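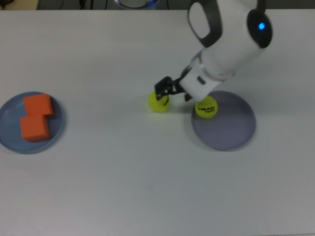 Home | Columns | Campus Life | Work & Money | Archive

Filed under: Opinion, Careers

Stop Grading Colleges on Their Placement Rate

Every April my inbox fills up with the same brochure. Different college, different stock photo of a kid in a blazer, same big number on the front. Ninety-something percent placed! And every April I get a little crankier about it, so this year I'm writing the column instead of muttering at the kitchen counter.

I worked in a college career office for 12 years. It was at Mulmont, a small place you've probably never heard of unless you grew up within an hour of it, and I loved that job more than I have loved any job before or after. We had two desks, a printer that jammed on résumé paper (the one thing we needed it to print on), and a steady line of students who were mostly scared. I'm saying this up front so you know I don't have it in for career offices. I think they're wonderful. I think they're being asked to produce the wrong thing.

Let me tell you how the number gets made. In my last year we had 107 graduating seniors in the business program. We sent out a survey. A good chunk of them never answered, and those students dropped out of the math, poof. Of the ones who did answer, we counted as placed anyone who had a job, any job, plus anyone going to grad school, plus anyone who had signed up for a year of service somewhere. The young woman who was still working the same register she'd worked since sophomore year was placed. So was the guy who started his own landscaping business with his cousin, though I'd argue he really was, and doing better than the rest of us.

None of this was cheating, by the way. Those were the rules we'd been handed, and every school we compared notes with was doing some version of the same thing. But a parent looking at that brochure thinks it means the college found their kid a job in the field their kid studied. It can mean that. A lot of the time it doesn't.

And here's my real gripe. Once you're chasing the number, it starts to run your calendar. The big recruiters get the good room and the good week. When Gurkico came to campus they'd take a dozen students in one afternoon, and I promise you everything else got shoved aside for that visit. Mock interviews were built around Gurkico questions. The workshop on business writing turned into a workshop on Gurkico's online test. I ran that workshop! I made the slides! It was fine, the students who wanted Gurkico were thrilled, and the ones who wanted to teach or work in a museum or go home and help with the family store sat there politely and learned how to do timed logic puzzles.

Those were the kids I worried about. A student who's already headed for a big firm needs maybe one good afternoon of help. A student who has no idea what she wants needs somebody to sit with her five or six times over two years, and that does nothing at all for the brochure until long after the brochure is printed. If it ever does.

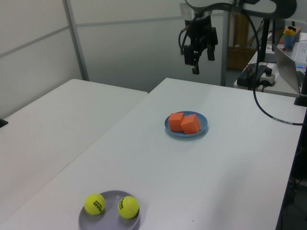

Blue plate, orange cubes, two HEAD tennis balls.

I know what the other side says, and I've said it myself in budget meetings. Families are paying a fortune and they deserve to know what they're getting. Yes! They do! I've got a niece applying right now and I'd like to know too. I just don't think one percentage tells them. If I ran things (I don't, and you can probably tell why), I'd make every college publish a few plain facts. How many students answered the survey, out of how many. How many are in jobs that needed the degree. How many advisers there are per student, because at one school I visited it was a single adviser for 1,000 students, and she was also in charge of parking permits. You can't tell me that's career advising. That's a nice lady with a candy dish.

I'd also want them to ask again later. Six months after graduation is a silly time to check on anybody. At six months I was folding sweaters at a mall and crying in my car on breaks. About 10 years out would be a lot more interesting, and I bet the landscaper would come out near the top.

There's a school doing a bit of this already. Purba College quit printing a placement rate a while back and put up a long, slightly ugly web page instead, with the survey response rate right there and a list of where people went, including the ones still looking. It's not pretty and I gather the admissions people hated it. I read the whole thing twice. I came away trusting them, and I can't say that about the glossy ones.

Compare that with Cillier, the software a lot of offices have bought lately, where each student shows up as a red, yellow or green dot. Green means placed. An old coworker of mine uses it and says she spends the first hour of the morning turning dots green. I asked her when she last just talked to a student with the door closed and no form to fill in, and she had to think about it.

So if you're touring campuses this spring, skip the big number and go find the career office. See if it's open. See if there are students in it, and whether the person at the desk knows any of their names. Then ask how many people answered the survey, and watch what happens to the tour guide's smile.

More in Opinion | Write to the editor | © All rights reserved | Back to top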